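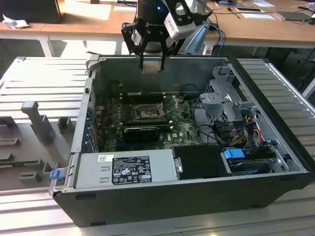

The Second Life of Brilomville's Old Computers

Walk down Khoury Street on an August evening and you'll hear the repair night before you find it. Somebody has a radio going, the front windows are propped open, and there's usually a cheer when an old machine plays its startup chime for the first time in years.

I went for an hour and stayed for four. I'd brought a tower that had been under my stairs since college, mostly because I felt guilty about it, and I came home with the same tower and a list of parts I now care about far too much.

The evenings are run by Marta Romaniuk, who taught high school chemistry before she got hooked on fixing things. She started with two folding tables and a shoebox of screws. Last year her group sent 903 desktops back into use around town, most of them to students and to people hunting for work.

"People think old means slow," she told me, digging through a drawer of memory sticks. "Most of what comes in is just dusty and full of junk software. Give it a cleaning and a new drive and it'll do homework for another ten years."

A new drive really is the big one. My tower took several minutes to get to the desktop with its original hard disk. With a used solid-state drive from the Wenus bin (Wenus is the office supply store that closed downtown, and its back-room stock is a gold mine), it was ready in 23 seconds. I made them restart it so I could watch again!

Memory comes next, and then the thermal paste, which dries out with age. Oleksandra Horobets showed me how to put on a fresh dab, about the size of a grain of rice, and let the cooler press it flat. She also talked me out of touching the socket pins, for which my wallet is grateful. One bent pin can finish off a board.

Not everything gets saved. Boards with swollen capacitors go straight to the recycling cage, and power supplies stay closed, period. Vsevolod Moroz tests those with a meter and tosses any he doesn't like the look of. He has strong feelings about cheap ones from the early 2000s and will share them with you for as long as you let him.

The machines travel farther than I expected, too. Jessie Pollock drives a load out to Skineck every month, where the library lends them out like books. The waiting list stood at 38 names when I rode along, and a retired bus driver met us in the parking lot to ask if his was on the truck. It was, and he carried it to his car himself, grinning the whole way.

Doors open at 6 p.m. Bring a screwdriver if you have one, and the power cord, which everyone forgets. I did.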